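How do I stop saying yes to everything at work?

Posted by Mabula

I have been at my job for 2 years and I can't turn anyone down. If a coworker asks me to cover a shift or finish a report, I say yes before I have thought about it. Then I'm annoyed for the rest of the day. In September I missed my own deadline over this. I don't want to be rude, but I need a way to say no that doesn't turn into an argument. What works for people who are shy?

3 answers

Pakel

Start by buying time. When someone asks, say "Let me check and get back to you by 3." Then go back to your desk and look at what you already have to do. Most of my bad yeses came in the first few seconds, when the other person was standing there waiting.
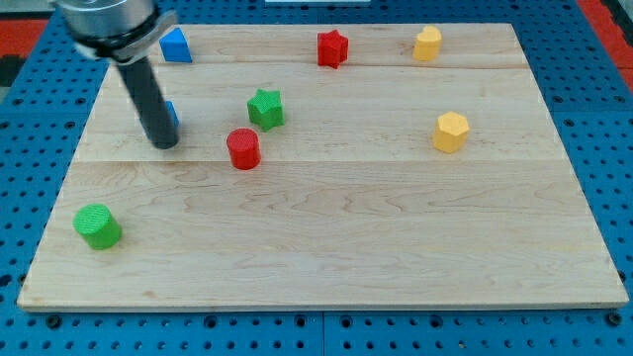
When you do get back to them, keep it short. "I can't take that on this week" is a full answer. If you give five reasons, they will try to solve each one and you will end up doing the report anyway. Practice the sentence out loud at home a few times. It felt silly to me but it helped.

Hanulex

just say no. they'll get over it

Brornard

I agree with Pakel about waiting, but be sure you do get back to them. I used to say "I'll see" and then avoid the person, and that caused more trouble than a no would have.

Also try it first on small things, like a store clerk offering you a rewards card. If your boss is the one asking, you could ask which task should be moved to make room for the new one. Mine usually picked one.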